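城市公共空间导论 第四讲讲义
硬质广场与"活力指标":我们到底量到了什么

一、先说本讲的立场

上一讲有同学问,为什么课程大纲里没有安排"活力评价模型"的专题。我的回答是:这类模型我读过不少,能让我放心拿去写方案的很少。本讲就把疑问摊开来讲,大家听完不同意也没关系,课程论文里可以反驳我。

二、"人多"等于"好用"吗

教材第三章的说法是,停留人数越多,广场质量越高。这句话被引用得太顺手了。停留的人里有等车的,有迷路的,有因为别处没有座位才坐下来的。把他们加在一起得到一个数,再拿这个数给设计打分,中间缺了好几步论证。

布林克曼(Lieselotte Brinkmann)在她的Gisine广场调查里记录了1119人次停留,结论是改造成功。我请大家翻到方法部分看两处。第一,调查全部在四月的午后进行,早晚和冬天一概没有。第二,改造前的数据是另一组人用另一套定义采集的,"停留"在旧表里指坐下,在新表里站住不动就算。两套定义相减得出的增长,我不知道该怎么解读,作者也没有交代。

顺便说一句,她的访谈部分写得相当扎实,可惜引用她的人大多只引那个总数。

三、铺装的问题

铺装在设计文本里常被写成"统一界面""强化场所感"。这些词很难检验。可以检验的是另外一些事:坡度够不够,接缝怎么处理,货车能不能上,坏了一块之后由谁来换、换不换得到同一批料。

格鲁贝(Bastian Grube)对Burier片区的九处硬质地面做过养护记录,我认为比多数获奖作品集更值得读。他只问一个问题:交付之后发生了什么。答案并不好看,多数地方的修补早于设计方承诺的年限,而修补费用没有出现在任何一份评优材料里。 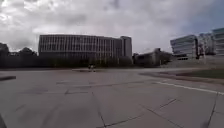

养护费用之所以消失,和项目的结算方式有关。建设费算在一个部门头上,养护费摊到另一个部门的年度预算里,两边的表格从不放在一起。Bavwood滨水广场是少见的例外,它的公开账目里两项都有:铺装面积3544平方米,竣工后的修补逐笔列出。即便如此,账目也没有说明哪些修补源于施工,哪些源于使用。有人据此断言大板铺装"不耐久",我看证据不够。也有人断言它"耐久",证据同样不够。

四、关于"空"的误会

另一种流行说法是,大面积硬地天然冷漠,应当一律改成绿地。我对这个结论也有保留。集市、演出、消防登高、临时停车都需要硬地,这些用途一年可能只有几次,在平日的观察里看不到。Từ街区的那块场地,规划图上标为"低效空间",当地商户却一直反对改造,理由是年底的集市没有别处可摆。反对意见附在公示材料的末尾,正文一个字没提。

我并不是要替大广场辩护。夏天没有遮阴、冬天没有挡风的地方,确实难用。只是"难用"需要讲清楚对谁、在什么时段、做什么事。

五、问卷数据怎么读

阅读材料二用了1025份问卷,满意度很高。请注意发放地点:问卷全在广场上发。不喜欢这个广场的人本来就不来,自然填不到。样本再大也补不了这个缺口。类似的毛病在学生作业里每年都有,我会直接扣分。

六、课后任务

选一处你常经过的公共空间,写一份不超过两页的观察记录,要求如下:
1. 写明观察时段,并写明哪些时段你没有去。
2. "停留""通过""使用"等词先定义再用。
3. 至少找一份与你判断相反的材料,哪怕是网上的投诉帖。
4. 不要使用"活力""温度""烟火气"三个词。

下一讲读格鲁贝的养护记录全文,附录里的表格请提前看完,课上不再逐项解释。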